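Bedroom too hot to sleep in, top floor, no AC. What do you do?

Rafferty Tenants & Neighbors Board > Home & Comfort

ursina_b
Fri 19 July
Hi all, Ursina Bühler from the third floor on the Oneck side. I've lived here four summers now and I still haven't figured out how to sleep through July. By bedtime my room feels like the inside of a bread oven, and the lease says no window units, so please don't tell me to get one (I would love one!). I have a box fan, two sets of cotton sheets and a cat who insists on lying across my neck. What works for you?

pelham_dot
Oh, you poor thing. Close everything by eight in the morning, shades down, and don't open up again until it's cooler outside than in. My mother raised five of us in a brick row house this way and we slept like logs, or at least that's how she told it. It feels wrong to shut the windows when you're hot, I know, but give it three days.

Gil_M
I'm going to disagree with Dot a little, with love. That works in a brick house with a cool cellar under it. On the top floor the heat comes down through the roof all day, and if you shut everything you're just saving it up for bedtime. I keep a window cracked on the shady side from morning on and I'm more comfortable for it.

pelham_dot
Malachy Gilmartin, you also wear a sweater in August, so I'm not sure you're the best judge of comfortable.

Gil_M
One time! And it was a vest.

thirdshiftkate
I sleep days, so I've had to get serious about this. Blackout curtains with a pale lining made the most difference for me, more than the fan did. I paid 19 dollars a panel at Rerkeck, and they've been through the wash plenty of times. Also, point the box fan OUT the window in the evening and open another one across the apartment. It pulls the cooler air through instead of stirring the hot stuff.

ursina_b
Kate, I've had the fan pointed at my face this whole time. Trying it tonight!

oldporch447
Seconding the fan in reverse. I'd skip the gel pillows, though. My wife bought a Monerex one and it was lovely for maybe twenty minutes, and then it was a warm wet-feeling pillow for the rest of the night. A damp washcloth on the back of the neck does the same job and you already own it.

thirdshiftkate
I like my gel pillow :( but I do flip it a lot.

pelham_dot
Cold supper helps too, Ursina. No oven after noon. I do a big bowl of cucumbers and white beans with whatever herbs are still standing, and it keeps until the next day.

ursina_b
Update, and thank you all so much. Two nights with the fan facing out and the door propped, and I slept until the alarm both times, cat and all. I did try Dot's way during the day as well and my place got stuffy by lunch, so I'm with Malachy on that one (sorry, Dot, the beans were wonderful). I'm leaving a window tilted now and pulling the shade in the bedroom only. Curtains are next, once I get paid.

pelham_dot
You only gave it one day, dear. I said three.
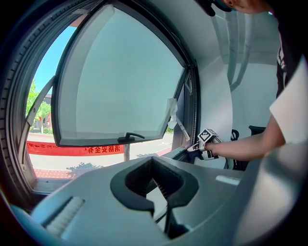

Tilted open, with blue sky and the trees outside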